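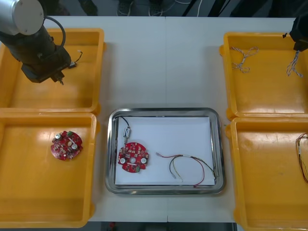 Yellow plastic trays on a white tabletop, with a paper-lined steel tray between the lower two.

Steltine to Open Parts Counter for Home Repair in Flamivbridge

FLAMIVBRIDGE - Steltine, a supplier of spare parts for household appliances, will open a walk-in counter on Upadhyay Street in September. Customers will be able to buy single parts for washers, fans, door locks and kitchen machines without placing a minimum order.

The counter will carry 2,816 different parts at opening. Until now the company has sold only to repair shops, in packs of 20.

"We get calls every day from people who need one part and are told to buy a whole box," said Leonora Calimlim, general manager of Steltine. "They can come in with the old one and we will match it while they wait."

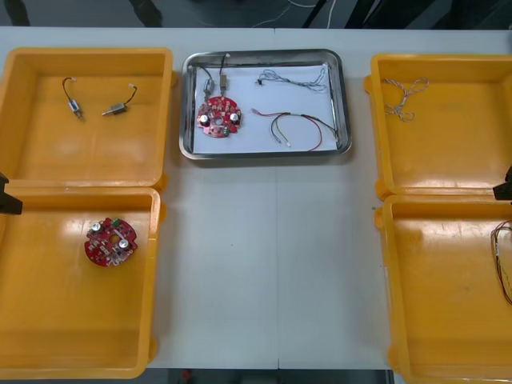
Two small DC motors and a round red circuit board in yellow bins.

Parts can be returned within six weeks if they have not been installed. Customers who cannot remove a part themselves may bring in the whole appliance, as long as one person can carry it. Steltine will not do repairs at the counter but will keep a list of local shops that do.

The company is also moving its stock records to Zornora, an inventory system that lets customers check by phone or online whether a part is on the shelf. 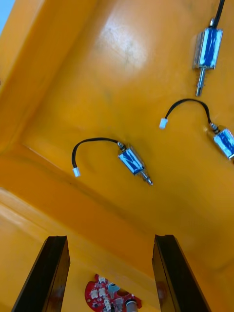
Matching older parts takes up most of a counter clerk's time, said Garba Eze, who will manage the new location. Model numbers wear off, and many parts look alike once they are out of the machine. Small push-pull solenoids are one case: the three shown all have a rectangular metal frame, a blue coil label and a steel plunger. Eze asks customers to note the voltage and measure the plunger travel before they come in, and to bring the appliance's model number if it can still be read.

The counter will be open from 8 a.m. to 6 p.m. Parking is behind the building, with two spaces set aside for loading. Trade customers will continue to use the existing warehouse entrance, and their prices will not change.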